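Butham bench notes
Last updated: Jun 22, 2018
2 min read

Tea corner day! Haiyan found us a proper cloth for the long table, white with thin black lines and soft grey stripes that make big squares, and it makes the place feel like somewhere you'd want to sit down. I'd been putting up with the bare top since April and had no idea how much I minded it.

The tall cream jug goes at the back, near the wall – that way sleeves don't catch it when people lean over for the sugar. Luuk wanted it at the front corner. We tried that for one morning and I bumped it twice, so back it went. 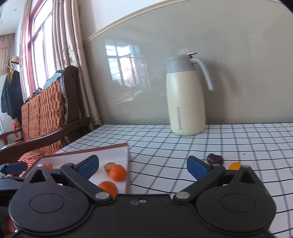 Heat test next. Fill to the neck with boiling water, lid on, leave it 5 hours, then pour a cup and take the temperature right away. Wanting says to preheat with hot tap water first, and I want to run it both ways to see how much difference that makes. I love the shape of this jug, by the way, wide at the base and with a good long handle. Cristóvão still prefers the old steel one from Firnness and will need convincing.

To do:
– wash the lid parts on their own, not in the machine
– ask Jianhua if the cloth can go in at 105 °F or only cold
– second cloth for the Greneo room, same pattern if they still have it
– find the good thermometer (Luuk?)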